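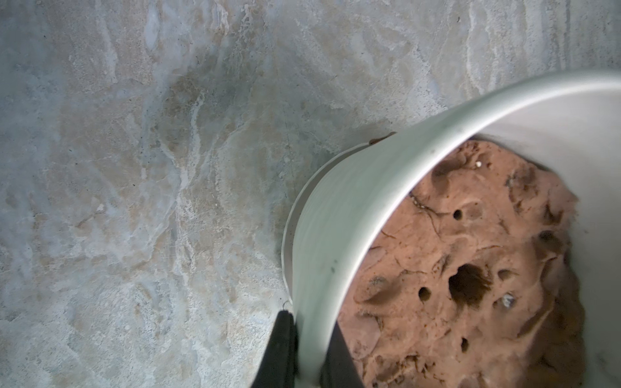
Blue-gray stone with tan swirls, and a metal container lying at a tilt.

So I finally made it to the open day at the Trellport stone works, and I'm still finding dust in my shoes. I'd been meaning to go for years (my sister went twice and never shut up about it), and this September I had a free morning and a full tank of gas.

Get there early! The gates open at 9 and the lot across from the Korham bakery was packed by half past. I ended up parking on the hill behind the church and walking down, past a lot of people walking up with bags of free samples, which made me nervous. There were plenty left. I took 19, mostly in grays and greens, and I have no idea what I'm going to do with them.

The tour starts in the block yard, where the big rough pieces sit in rows with numbers sprayed on the sides. Our guide was Parveen Mohmand, who runs the sawing floor and talks fast, and she had us all put a hand on a block before we went in. Rough as a cat's tongue. Then you go through to the saws and it's LOUD. They give you foam earplugs and you really want them. One saw was halfway into a block from Torkow and had been going since the night before, with water pouring over the blade the whole time.

My favorite part was polishing. They start coarse and work up through the grits, and Parveen stopped at 600 to let us feel a slab, then again at 1000. I could hardly tell those two apart with my fingers, but tilt your head toward the window and wow, the veins just jump out. A kid in our group said one of them looked like frost on a windshield and I've been jealous of that line ever since.

Upstairs, Si-woo So was showing how they match slabs for a countertop so the pattern carries across the seam. He had two pieces from Yook that he kept sliding around until the streaks met. I could have watched that for an hour. I did ask what the nicer one would cost for my kitchen, and it was $720 for the short side alone, before cutting the sink hole. Maybe a windowsill.

Lunch was a sausage roll from the bakery, eaten on the wall by the river. The gift table only takes cash, so bring some. I had to borrow ten bucks for a soap dish.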